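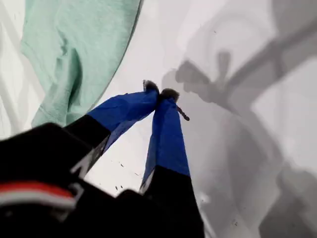

Eltthorpe book swap back on for November

The Eltthorpe Readers' Circle swap is on again this Saturday, doors at 10, upstairs at the Costa Street library annex. Bring up to 30 books, take home as many as you brought. No textbooks, no encyclopedias please.

Last fall 2,447 books changed hands. Ada Testa, who runs the sorting tables, wants 3,000 this time. "We ran out of mysteries by noon," she said. "So bring mysteries. And kids books, always kids books."

New this year: a reading at 2 p.m. by local novelist Guido Morelli, from his second book, Zusedico. It came out in spring from Drulteo, the small press over on Mill Road. Signed copies for sale at the door, cash or check. Poet Lino Caruso was also down to read but has moved to the December meeting.

Leftovers go to the county jail library and the two senior centers, same as before. Hardcovers to the seniors, paperbacks only for the jail, thats their rule.

Parking is tight. Lot behind the annex is closed for paving, try the church lot on Fourth or the meters, which are free after noon. Elevator is working agian.

Drop-offs accepted early, Thursday and Friday until 6, at the front desk. Boxes should be small enough for one person to lift. Put your name on the box if you want it back.

Want to help set up? Call Thomas Villa at the library. Coffee is free, donuts are a dollar.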